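Drundel Two-Arm Bench
Demonstration and open day bookings

Home > Benches and cells > Two-arm benches > Drundel

Sold and supported by Zokerton, Cairns
Availability: made to order, 52 working days
Demonstration: free, by appointment or at an open day

The Drundel is a table-top workstation with two robot arms on one shared rail. It is built for labs, training colleges and small workshops that want to try handling jobs with everyday objects before they commit to a full cell. Most customers ask to see it working first, so this page covers the demonstration as well as the equipment.

What is supplied

Two arms with two-finger grippers
Wrist camera for each arm
Aluminium rail and base plates
White work surface
Three wall panels and corner posts
Controller, cables and stop button
Printed set-up guide

The wall panels come in plain grey or in a black-and-white herringbone. There is no difference in price. Panels lift out one at a time and can be swapped without moving the arms.

Rated load per arm: 410 g at full reach
Rail length: 955 mm
Weight with both arms fitted: 42 kg
Power: standard wall outlet

The load figure is for the gripper holding an object near its centre. Long or top-heavy items should be tried at a demonstration if you are unsure.

The demonstration

Demonstrations are run by Elin Gwynne at our Cairns workshop. A visit takes most of a morning. The first part is a short talk on the layout of the bench, where the stop button is and where visitors should stand. After that the arms are powered up and the rest of the time is spent on handling work.

We use kitchen and grocery items for this. They are cheap to replace, they come in awkward shapes, and visitors already know how they should be picked up. Bowls, spatulas and soft packets all ask something different of a gripper. You are welcome to bring objects of your own, provided they are dry, are not sharp and fall within the rated load.

In the kitchen layout, a lavender bucket with utensils in it stands in front of a two-tier dish rack, with bowls on the rack's lower tier. A red bag of cookies lies on the left side of the table. One gripper is over the rim of the bucket and the other is beside the bag.

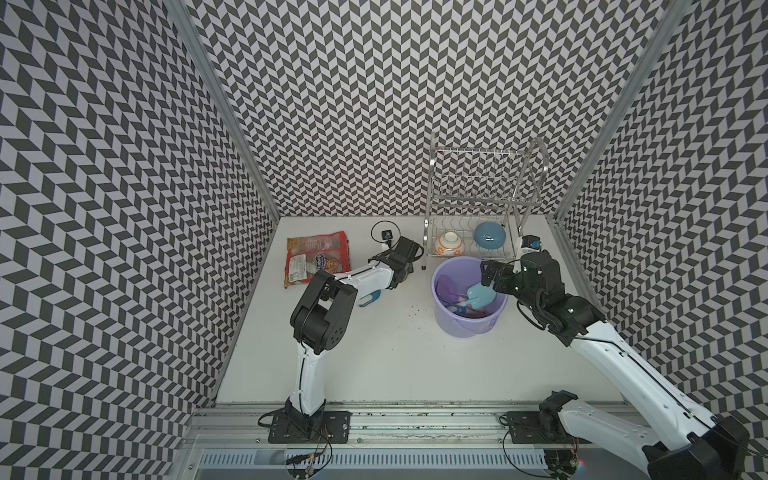
Questions visitors ask

Can one arm be bought on its own?
Yes. The rail is the same, and a second base plate can be added later. The controller does not need to be replaced.

Do the arms know about each other?
The controller keeps a clearance between them, which you set during installation. It can be made smaller for jobs where both grippers need to work close together. We show both settings.

Can I drive the arms myself?
Yes, at slow speed and after the safety talk. Children under 12 may watch but not operate.

How is the work surface cleaned?
Wipe it with a damp cloth once the arms are parked and the power is off. Do not spray liquid near the rail or the vent panel.

Are the Lamilent finger pads included?
One set is fitted. Spare pads are sold in pairs and are changed with a small hex key. They wear faster on wire and rough metal than on plastic, so order a spare set if racks or baskets will be a regular part of your work.

Open day

The next open day is August 19, 2020. Sessions run in the morning and again after lunch, and numbers are kept small so that each visitor has time at the bench. Please book by email and tell us which session you prefer. Closed shoes are required on the workshop floor. Tie back long hair and leave bags at the front desk.

A second open day is planned for November. If you would like to be told when bookings open, write "November" in the subject line of your email.

Visitors who cannot travel can ask for a video demonstration with the same set of objects. These are booked separately and can be recorded on request.

Delivery and set-up

The bench ships in two crates. Set-up at your site is included within the Cairns area and quoted elsewhere. Allow a clear space on all sides for access to the cables, and check that your doorway will take the larger crate before ordering.

Related items: Lamilent finger pads, spare wrist camera, wall panel set, second arm kit

Request a quote | Book a demonstration | Download the set-up guide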